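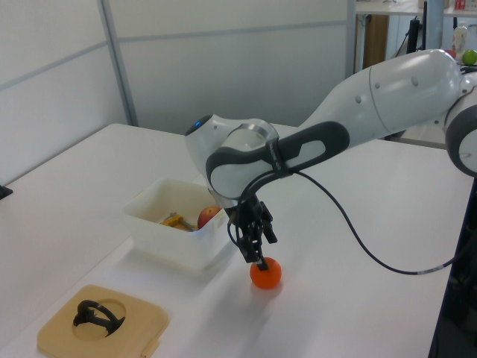 4.2 What households told us about storing citrus

Of the 300 diaries we posted out in Lurkley and Maihi, 182 came back complete, and they were a joy to read. People wrote in the margins, drew their fruit bowls and argued with our colour chart. Between them they recorded 774 pieces of fruit, most of them mandarins, from the day of purchase until they were eaten, juiced or thrown out. 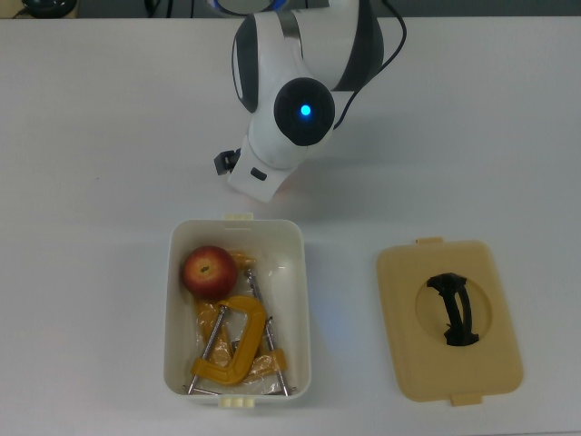

Figure 2. Wrist joint with blue light, over a white tabletop.

The clearest pattern was where the fruit was kept. Mandarins left in a bowl on the bench were eaten sooner than those in the fridge, and fewer ended up in the compost. We had expected the reverse, as the cold should favour keeping quality. Several diarists explained it in much the same words: they ate what they saw when they walked past.

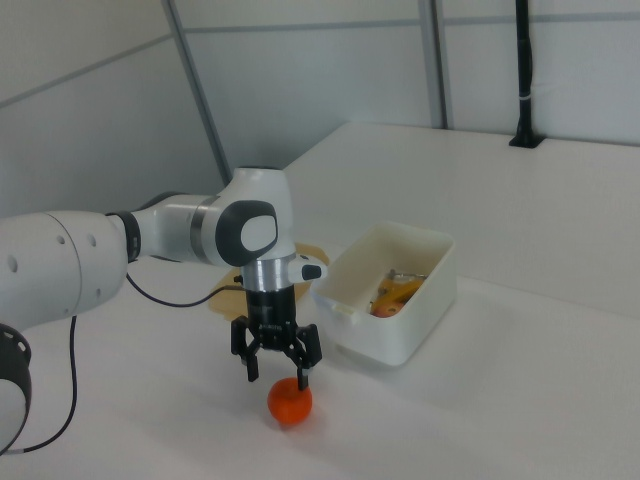

Flavour came into it too. Fridge fruit was often called dull or "all water", and some households had worked out their own fix - take out tomorrow's fruit the night before. The Flasuta variety was a favourite in both towns, although its loose skin dried out quickly and the diaries are full of grumbles about it.
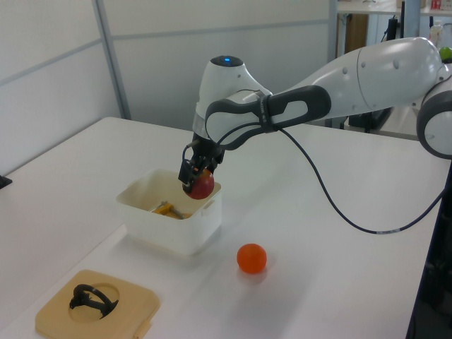 Household Food Group, Jurnatton College

Bag size mattered less than we had guessed. Families who bought large bags shared them with neighbours, which our Monday entry sheet had no box for, so we coded those notes by hand (see Section 4.3).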